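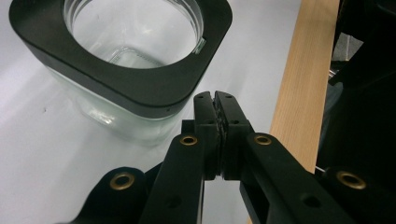
Figure 6. Hand gripper approaching the collared jar, fingers nearly closed.

6.2 Recording the jar task

This section covers the jar episodes used in the Jakby comparison. Read 6.1 first if your gripper has not been calibrated this week.

1. Set the jar on the white table with the collar fitted. Leave the lid off.

2. Start the recorder and wait for the frame counter to move. The Zavent logger shows a green status before it is writing anything, so do not go by the status.

3. Bring the fingers in toward the near corner of the collar. Pause there for a moment before opening them.

4. Grasp, lift, set down, back away. Stop the recorder only after the fingers have left the collar.

5. Move the jar to a new spot and repeat. Save after every 20 episodes.

Note: Keep failed grasps. The first release of the set dropped them, and the success rates reported from it should be read with that in mind.

Caution: Clear glass gives poor depth readings. Myung fills the gaps by default and does not flag the filled values. Turn filling off (Settings, Depth, Raw) or you will be training on guesses.

6.3 What the numbers do and do not show

The full set holds 2476 episodes. A policy trained on all of it completed 30 of 44 test trials with the collar on. We would not lean on that figure. The test positions were picked by the same people who recorded the training data, and one jar was used throughout.

The Ito write-up credits the result to better grasp planning. That may be so, but the collar is matte black on a white table and gives the policy an easy edge to find. Until someone runs the bare jar under the same conditions - we have not - treat the claim as open.

If you repeat the test, fix the positions before training and report every trial, including those stopped by hand. Log stopped trials as code 3, see 6.5.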